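Gray Floors, Yellow Bins: A Morning at the Bravdale Toy Library

Saturday, by the Prosside Neighborhood Pages editor
214 shares | 3 comments
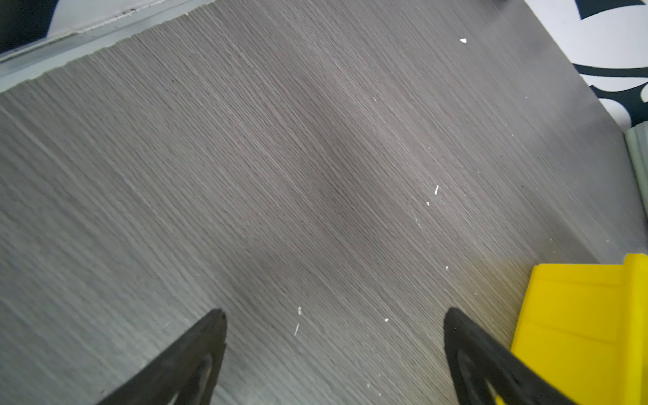 How often does the floor of a toy library need to be cleaned? Every evening after closing, with a dry mop first and a barely damp one after.

I put that to the woman who has run the Bravdale room since it opened, and she laughed and told me I should have asked her about the old carpet instead. "Oh, the carpet! You could lose a whole tea set in that carpet," she said, pulling out two of the little chairs so we could sit (my knees were up by my ears, but the coffee was good). "When they told us we could have a new floor I cried a bit, and I'm not a crier."

The new one is gray with a wood grain to it, and she chose it over a honey color that everybody else on Hiebert Street seemed to prefer. "I wanted something calm underneath, with all the toys being so loud already. And crumbs, well, you see crumbs on gray, but then you sweep them up, don't you?"

She is fond of yellow for the bins and can talk about it for a good long while. Children who can't read a label yet will still carry a block back to the yellow one, she says, as long as it stays in the same spot week after week. "If I move it over by the window they stand there holding the block and look at me like I've moved their house."

Tidying starts at half past eleven, with a song she made up herself and wouldn't sing for me. The grown-ups are asked to stay out of it for the first few minutes. "They want to help, bless them, and they're so fast that the little ones just quit and watch."

She would like a second rug for the reading end, and somebody in Prenania has promised her one, though she's been waiting on it since December. "It'll come," she said, and got up to look for a missing puzzle piece.

3 comments

Related
Where to swap winter boots in Prosside
Hiebert Street bake sale moves indoors
Two easy shelves for a small playroom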